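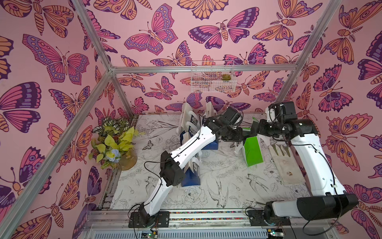 Butterflies and moths on pink wallpaper, a basket on the back wall, leafy plants in the corner.

Bags, Boxes and Butterflies: How Stuff Gets Wrapped Up
by Ji-hoon Kwak for the Pandau kids pages
5/28/19

OK, quick one this week. Bags and boxes. You open them, you grab what's inside, you forget them. But somebody had to work out every fold in that thing. Every flap. And somebody had to draw the flowers on the outside too.

So let's go. Patterns first, then bags, then boxes. Get some scissors and glue if you want to do the bit at the end.

Patterns first

Wallpaper comes on a long roll. Nobody could draw a new butterfly for every inch of it, so the artist draws one patch and the printer prints that patch again. And again. And again. The patch is called the repeat.

The tricky part is the edges. The top of the patch has to meet the bottom of the next one. Left side has to meet right side. If half a wing goes off the right edge, the other half has to come in on the left, at the exact same height. Get it wrong and you see a line up the wall and a butterfly with a chopped wing.

Want to find the repeat on your own wall or curtains? Pick one odd shape. A curly antenna is good. A spot inside a wing. Now slide your finger straight along until you hit the very same shape again. Found it? The space in between is one repeat. Some are smaller than your hand. Some are bigger than you.

Butterfly or moth? Look at the antennae. Most butterflies have thin ones with a little knob on the end, like a match. Lots of moths have ones like tiny feathers. Artists don't always stick to it! They draw curls because curls look nice. But if it has feathery antennae it's a pretty good bet they were thinking of a moth.

Colors. A pattern can be full of color or just lines. Black lines on white look like a page from a coloring book -- birds, stems, big flowers. Peonies are popular for this because they have so many petals and you can fill a lot of paper with one flower. A lily is easier to draw. Long pointy petals that curl back, done.

Now bags

A paper gift bag starts out flat. One big sheet, printed on one side. Then it gets creased, folded around, and glued down the one edge so it makes a tube. Fold up the bottom, glue that. Bag.

The parts have names:

Panel -- the big front and the big back. Most of the picture goes here.

Gusset -- the side bit that folds in. Say it GUSS-it. When the bag is empty the gusset tucks inside and the whole bag goes flat. Put a box in and the gusset opens out. Without gussets you would have a big envelope.

Base -- the bottom. Often has an extra piece of card dropped in so heavy things don't push through.

Handles -- string, ribbon, or a flat strap. The top edge of the bag is usually folded over where they go in, so it's two layers thick there. Most rips start at the handles.

Paper has a weight. You'll see it written as a number with gsm after it, meaning how many grams one square meter of that paper weighs. Printer paper is thin stuff. Paper for a gift bag can be 150 gsm or more, so it holds it's shape and stands up on the table all by itself.

Not all bags are paper of course. Cloth ones, plastic ones, net ones. Same words for most of the parts.

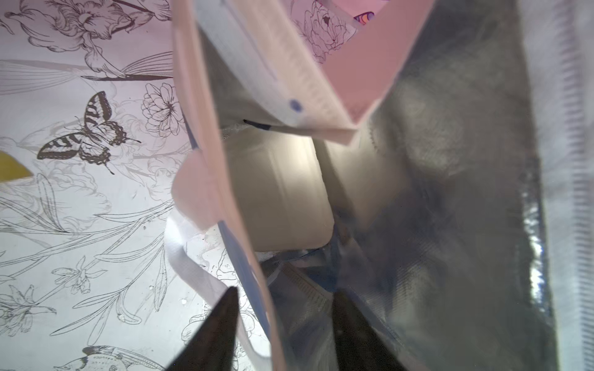 Why do paper bags have folds down the sides?
The folds let the bag lie flat when it is empty and open up wide when something goes inside. Flat bags stack in a small space, so a shop can keep a whole pile of them under the counter.

Try this. Take an old gift bag and open it slowly. Watch the side folds only. They start pointing in, at each other, like a paper fan. Then they push out and go almost flat. Close it again -- they go back the same way, because the paper remembers the crease. Well, paper doesn't remember. Some of the fibers inside it got bent and broken along that line, so it's weaker there and always bends in that place first.

That's why you should fold on a ruler, by the way. One clean crease. If you mess about and fold it three times you get a soft mushy edge and the bag leans over.

And boxes

Cut a cereal box open along the glued seam and lay it flat. That shape is called a net. Every box has one. A plain box has six faces, so its net needs six main pieces, plus glue tabs, plus flaps that tuck in. Four of those faces go in a row and wrap around. The other two are the lid and the bottom.

There are different kinds of card as well:

Folding carton. Thin card, one layer. Cereal, toothpaste, tea. Comes to the shop flat.

Corrugated. Two flat sheets with a wavy sheet stuck between them. Look at a cut edge and you'll see the waves. Strong but light. Moving boxes, shipping boxes.

Rigid. Thick gray board with nice paper stuck over it. Board games and fancy presents. Doesn't fold flat, so it takes up loads of room. Ask any grown-up with a closet full of them "just in case".

Inside the box you often get inserts. Those are the folded bits that stop things from rattling. Some have holes the shape of the thing. Some are just a card bent into a little bridge. People toss these first, which is a shame, they make great stuff. Garages for toy cars. Paint trays. I had one with 13 slots in it and it's been holding my pens since February. 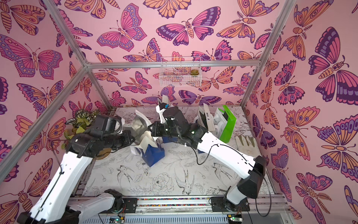 Dark blue box in the middle, bright green bag at the back, white card pieces standing nearby.

Light card, dark card, shiny card. It can all start out as the same brown or gray stuff underneath. Tear a corner off an old box and look at the torn edge, you'll see what's under the print. Sometimes white. Sometimes gray with little specks in it. Specks usually mean recycled paper, bits of old newspapers and old boxes all mashed up together. Pretty cool.

Silver card is a special case. If it has a thin plastic or metal layer on top it can be harder to recycle. Scrunch test: crumple it in your fist and let go. Springs back open? Probably plasticky. Stays scrunched? Probably more paper than anything. It's not a perfect test and the rules are different in different towns, so check yours.

Packing a gift bag, quick way

1. Big flat thing first. A box, a book. Standing up if it fits.

2. Small things in the gaps.

3. Card goes in last, near the top, so it gets found.

4. Tissue paper. Pinch a sheet in the middle, give it a shake, push the pinched part down. Pointy bits up.

5. Lift it by the handles, just a little, over the table. If it sags, hold the bottom when you carry it.

Make your own pattern patch

This is the one I promised. You need a square of paper, a pencil, scissors, tape.

Draw something in the middle of the square. A moth, a bird, whatever. Don't touch the edges! Now cut the square in half, top to bottom, doesn't have to be very neat but try. Swap the two halves over and tape them together on the back. Your drawing is now split up on the outside edges and there's an empty space in the middle. Draw in the space. Right across the join is fine.

Then cut it the other way, side to side. Swap top and bottom. Tape. Fill in the new empty space. Finished. Photocopy it a few times and put the copies edge to edge and everything shoud match up. That's a real repeat, it's how lots of pattern artists learned before computers.

If the wing is off a tiny bit, your cut was wonky. Happens to me evry time. Go over the join with a thick dark pen.

Use the copies to cover a plain box. Do the lid separately or you won't get it open again.

Words to keep

Repeat -- the patch of a pattern that gets printed over and over.
Gusset -- the side of a bag that folds in.
Net -- a box opened out flat.
Insert -- the bit inside that holds things still.
Crease -- a line where paper has been bent.

Next time: glue. Why it sticks to everything exept the inside of the bottle.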